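O mármore castanho e o problema dos veios

A Mistum trabalha tampos de pedra natural para bancadas técnicas e mobiliário desde uma oficina com 13 trabalhadores. Falámos com a responsável de acabamentos sobre mármores escuros, um material que a empresa passou a fornecer com regularidade em julho.

A primeira questão foi a da escolha da chapa. "O castanho com veio branco e creme vende-se pela fotografia, mas compra-se pela face de trás", respondeu. Na oficina, cada chapa é vista dos dois lados com luz rasante. Um veio que atravessa a espessura é tratado como linha de fratura possível e fica afastado dos recortes pelo menos 100 mm.

Quanto ao desenho, a responsável distingue o veio corrido do veio ramificado. O primeiro permite emendas alinhadas. O segundo, irregular e com mudanças bruscas de direção, dificilmente casa entre duas peças. "Se a área couber numa chapa, corta-se de uma chapa. Se não couber, assume-se a junta e põe-se onde incomode menos." A série Draltari, de veio ramificado, só é vendida pela Mistum em peça única. 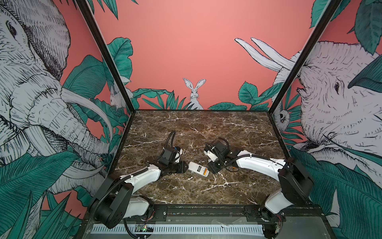
Tampo em mármore castanho-escuro com veios brancos e creme, entre paredes pintadas e uma calha frontal de metal preto.

Nos tampos encaixados entre paredes, a medição é feita em 4 pontos por lado, depois da pintura. A folga perimetral prevista é de três milímetros - "menos do que isso e a peça não entra sem marcar a parede". O remate frontal em metal é montado no fim e não deve suportar carga da pedra.

Sobre manutenção, as indicações são curtas: pano húmido, detergente neutro, nada de vinagre nem de anticalcário. Nas superfícies escuras polidas, o ataque ácido aparece como mancha baça e só sai com novo polimento. O impregnante usado é o Huvden, em duas demãos, com intervalo de 8 horas.

Perguntámos se o acabamento amaciado resolveria a questão dos reflexos. "Resolve os reflexos e perde-se cor. O castanho fica acinzentado - há clientes que preferem, mas convém mostrar amostra antes." As amostras são cortadas da própria chapa e seguem com o orçamento.

Eynon, caderno de materiais, 2019-01-17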